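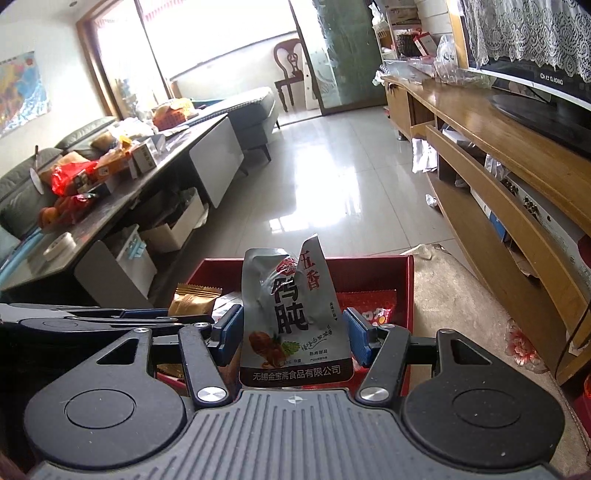

Ticket 13, Reva gripper, opened by Ajith Iyer. Left finger lags the right on closing, worse after the January rebuild. Stiff packs are fine. Foil pouches are the trouble, and the one between the blue pads is a fair sample, crumpled at its torn top. Cycle counter reads 3,717.

Checked so far: pivot screws snug, no play in the linkage arms by hand. Swapped the pads left to right, no change.

Reply, Celina Śliwiński, 3:30 pm: Back each pivot screw off a quarter turn and try again. Mine bound up the same way when I did them up too hard. If it still lags, pull the left arm and look for a burr in the bore.

Ajith: Backed off both. Lag is smaller but still there. Will pull the arm tonight. Leaving open.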